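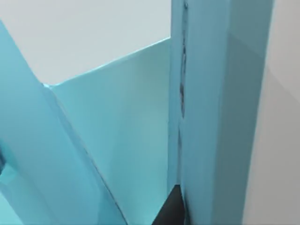
Simulation-first procurement

Simulation-first procurement is the practice of choosing, sizing and budgeting for robot equipment on the strength of computer-rendered trials, before any hardware has been ordered. It is most often applied to grippers and other end-of-arm tooling, where a buyer wants to know whether a given pair of fingers can hold a given part. The term is also used more loosely by vendors, some of whom attach it to any quote that comes with an animation.

Supporters describe it as a cheap way to rule out bad purchases. Critics accept that much and dispute nearly everything else claimed for it, in particular the idea that a rendered trial can stand in for a line in a capital budget.

Origins of the term

The phrase appears to have spread from sales material. An early use is found in a brochure for the Sistitz planning package, which promised buyers "a working cell before the first invoice." The brochure did not say what was meant by working. Later versions dropped the sentence but kept the phrase, and by then it had been picked up by integrators and by a few company finance departments.

Beverley Birkett, whose handbook on equipment planning is often cited in this area, treats the term as a marketing label for something plant engineers had always done with cardboard mock-ups and borrowed parts. She argues that the mock-ups were harder to be fooled by.

Typical process

A buyer supplies part drawings and a rough floor plan. The vendor or an outside consultant builds a model of the arm, the gripper and the part, then runs a set of pick attempts under varied starting positions. Results usually come back as a success rate, a cycle time and a number of rendered close-ups of the fingers at the part. The close-ups tend to be clean: smooth matte surfaces, even light, a plain panel with no markings on it. Real parts arrive with labels, dents, oil and tape residue, and a buyer who wants those included generally has to ask for them and pay for the extra modeling.

The cycle time is then used to work out how many cells are needed, and the number of cells sets the budget. An error at the first step therefore carries through to the last one.

What the figures leave out

The most common complaint concerns costs that never enter the model. Clive Hulme, in a review of purchasing files from small manufacturers, listed guarding, floor anchoring, compressed air, spare fingers, operator training and the weeks of reduced output during installation. None of these is visible in a gripper trial, and several of the files he read had no entry for them at all. Spare fingers were the item most often missing. Finger pads wear, and wear is seldom simulated.

A second complaint concerns contact. Friction between finger and part is set by a number that someone types in. If the number is generous, the grasp holds. Tuấn Vi has written that he would not sign off on a gripper until he had seen the friction value, the source of that value and the results with the value cut sharply. He adds that vendors have been slow to send the second of these.

A third complaint is about the success rate itself. A reported rate of 90 percent can sound acceptable in a meeting and be useless on a line, where one missed pick in ten means a person standing by to clear it. That person's wages belong in the budget. They are often found in someone else's.

The Tsikata purchase

The case most discussed in the literature is that of Tsikata, a maker of plastic storage housings, which bought 2 cells from Titard after a simulated trial. The housings had flat upright walls, and in the model the gripper closed on them without trouble. On the floor the walls flexed. The fingers had to be replaced with a wider set, and the parts reached the second cell so far out of position that a locating fixture was added.

Accounts differ on who was at fault. Titard held that wall stiffness had been left off the drawings. Joanne Pearce, who managed the project for the buyer, said that the question of stiffness had never been raised, and that the model had treated the housing as a rigid block by default. The replacement work took over 3 months and came out of the maintenance budget, so the cells are still recorded as having been delivered on cost.

Defenses of the practice

Freya Heywood has argued that most of these failures come from reading a trial as a forecast. In her view a simulation is good at saying no: if the fingers cannot reach the part or will hit the side of a bin, the model will show it early and at little expense. She recommends spending on simulation only until the list of candidate grippers is down to 2, then renting both and testing them on parts pulled from ordinary production.

The Sunditach method, a planning checklist partly based on her work, puts the rental cost in the first draft of the budget. Hulme considers this sensible but doubts it is followed – the rental line is easy to strike when a total has to come down.

Contract terms

Some buyers now tie payment to results on physical parts. Such clauses usually name the parts, the number of consecutive picks and who supplies the operator during testing. Birkett advises that the parts be chosen by the buyer on the day of the test, from stock. Vendors have tended to resist this wording, and a common compromise lets the vendor inspect the batch first.

See also

Acceptance testing
End-of-arm tooling
Payback period
Total cost of ownership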